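## Part 3: Recording your first set in the simulated kitchen

Okay, Trultitz is installed and the two arms move when you ask them to, so now we get to the part I like best.

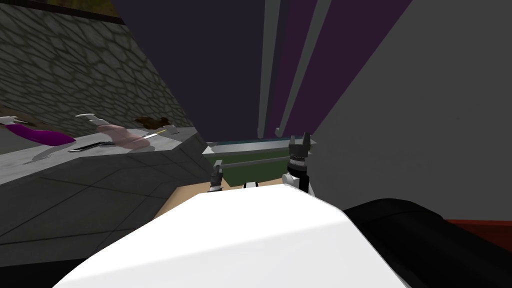 **How many examples does one task need before training is worth trying?**

Plan on 7 good ones for a first test run. That's enough to tell whether the policy has picked up the general idea, and you can record more once you know which part it struggles with. The big Bolovside set we train on has 3214 in it, but that was built up slowly by a lot of patient people, so please don't start there.

### Before you record

1. Start Trultitz and load the kitchen room. Give it a moment to settle. Things on the counter sometimes wobble a little when the physics kicks in, and I always let them come to rest first.
2. Switch to the robot's own view. You can look at the room from other angles while you're practicing, but the recording should be made from the view the policy will get later. If you can't see a thing in that view, the policy can't either.
3. Pick one task and write it down as a plain sentence. "Move the brown object to the tabletop" is fine. "Tidy up" is way too loose – I tried it, and every run came out as a different job.
4. Type that sentence into the **Task** box exactly the same way every time. Trultitz treats "Move" and "move" as two separate tasks (yes, really, and it cost me an evening).
5. Do two or three runs with recording off. Your hands need to learn the controllers before the policy learns anything from you.

> **Note:** Both arms are recorded even when you only use one. Park the idle one somewhere comfortable and leave it there. If you fidget with it, the fidgeting goes into the set too!

### Recording a run

1. Press **Reset**. Both arms go back to the start pose and the objects return to the counter.
2. Press **Record** and wait for the beep before you move.
3. Bring the gripper over the object first, then come down. Going in sideways works sometimes, but it tends to shove the neighbors along the counter, and then you're recording a mess.
4. Close the fingers and pause for one slow breath before you lift. I skip this when I'm in a hurry and I always regret it.
5. Carry the object over, lower it, open the fingers and back straight off.
6. Press **Stop**, then choose **Keep**, **Fail** or **Discard**.

Use **Fail** when you made an honest attempt and dropped the thing, or couldn't get a grip. Bisht, the training tool, can use those. Save **Discard** for runs that are just junk: you sneezed, the headset slipped, the dog came in.

> **Caution:** Don't press **Reset** while the recording light is on. The objects jump home in the middle of the run and the file keeps going as though that were normal. Trultitz won't warn you. If you've done it, stop right away and discard.

### Mixing things up

Seven identical runs teach the policy one path through the air and not much else. After every good run, open **Layout** and press **Shuffle**, which moves the objects a bit and turns some of them. I leave the shuffle strength at 3. Much higher and you'll get objects lying half on top of each other, which is fun later on but miserable on your first afternoon.

Thin, flat items such as knives are the hardest to pick up, so I'd save those for your second or third task. Start with something chunky.

### Checking and exporting

1. Open **Review** and play each kept run at double speed. You're looking for long stalls, jerky starts and anything passing through a solid surface.
2. Trim the dead time from the beginning. Leave the end alone, because Bisht reads the last few moments to decide whether the arm had come to rest.
3. Choose **Export**, pick the Tremura format and give the folder a name you'll still understand in July.
4. Copy the folder somewhere safe before you train on it.

If the export stops with "mismatched joint count," you've probably got runs from an older arm model in the same folder. Move them out and export again. Dirceu Mendonça wrote a small script that finds them for you, and it's in the **tools** folder under his name. Run it with the Trultitz window closed.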